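Loud Walls, Part 4: The Big Floral

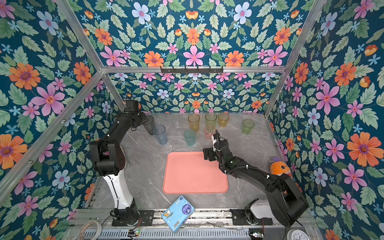 Dark teal floral on every wall, cups toward the back, hook rack on the beam with nothing on it.

I went into this one expecting to dislike it. Guerreiro lists the pattern as a "quiet botanical," and I don't know what their noisy ones look like. Pink flowers, orange daisies with purple centers, sage leaves, all mirrored left to right so your eye keeps getting sent back to the middle.

The gray marble-patterned top does help. It gives you somewhere to look. I'd still have stopped at the back wall and left the sides plain, but the Orkcombe crowd wanted the full wrap - and another panel up above the beam, in case anyone missed it.

As for the cups, translucent yellow and amber hold up against the teal better than I expected. The gray one near the back left corner is my pick. Pink in front of pink flowers seems like asking for trouble.

Panels were cut at 60 by 90 cm, and matching the repeat took about 4 hours. Eltine sells a plain teal. I'd look at that first.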